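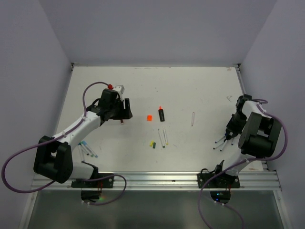
05/06/2018

Readers of this blog will be aware that access arrangements on the upper Flener changed at the beginning of the present season. I have now fished the water under the new arrangements on several occasions, and I set out my observations for those who are considering a permit.

The Flener is a freestone river that rises at 2,000 feet and is open to fly fishing for 16 miles, from the outflow at Dindavness down to the road bridge at Heston. Until last year a single permit covered the whole length. The river is now divided into an upper and a lower section, and an angler must state which section he or she intends to fish when the permit is purchased. It is not possible to change sections during the day. Permits are sold at the Heston general store and are no longer available at the Dindavness campground, a point that the printed map does not yet reflect. I met two parties at the campground gate who had to drive back down the valley for this reason.

**The upper section**

The upper section remains, in my opinion, the better water for brown trout. The pools immediately below Dindavness have held their shape over the winter, with one exception. The large gravel bar at the second bend has moved toward the far bank, and the former wading route across its tail is now too deep to be recommended. Anglers should cross at the pipeline instead and walk back up.

On my most recent visit the water temperature was 48 degrees at breakfast and had risen very little by noon. Fish were reluctant to come to the surface in the morning. A weighted pheasant tail, size 14, fished on a long leader through the head of each pool, accounted for most of what I caught. A modest hatch of pale mayflies began after lunch and lasted for less than an hour, during which I took three good trout on a parachute dry fly in the slack water under the alders. The largest measured 17 inches and was released.

**The lower section**

The lower section has been made catch and release throughout, and barbless hooks are required. I support both measures. The catch book kept at Heston recorded 431 trout for the whole of last season, with a clear decline in fish above 14 inches in the lower pools. One season's figures do not establish a trend, and not every angler completes the book. The decline is nevertheless consistent with what regular visitors have reported for some time, and it seems reasonable to act on it.

The meadow known as Raju, midway along the lower section, deserves separate mention. The path across it has been rerouted along the fence line and adds around ten minutes to the walk from the parking area. The water there is slow and clear, and the trout see a great many flies. I would suggest fine tippet, a low approach from downstream, and a willingness to leave a fish alone once it has refused twice. I did not follow my own advice in the last of these matters and spent most of an evening over one trout without result.

**Casting instruction**

Tamsin Rakena will again be teaching on the lower section this summer. I attended her session on short-range casting last year and found it of considerable use, particularly her treatment of the roll cast in confined places. Her classes are limited to four students and are held on the grass at Heston before moving to the river. Inquiries should be left at the store. Students may bring their own rods, but she asks that lines be cleaned beforehand.

**Practical matters**

The upper road is passable by ordinary car as far as the campground. There is no cell phone signal beyond the pipeline. Felt-soled boots are prohibited on both sections this year, and I was asked to show mine at the store. Those who have only felt soles may wish to order replacements early, as the store carries a limited range of sizes.

The season closes at the start of December on the lower section and one month earlier on the upper. I expect to return to Dindavness once the water has dropped, and I will post a corrected sketch of the second bend at that time. Readers who have fished the side channel above the pipeline this year are invited to write to me through the contact page, as I have not yet been able to reach it.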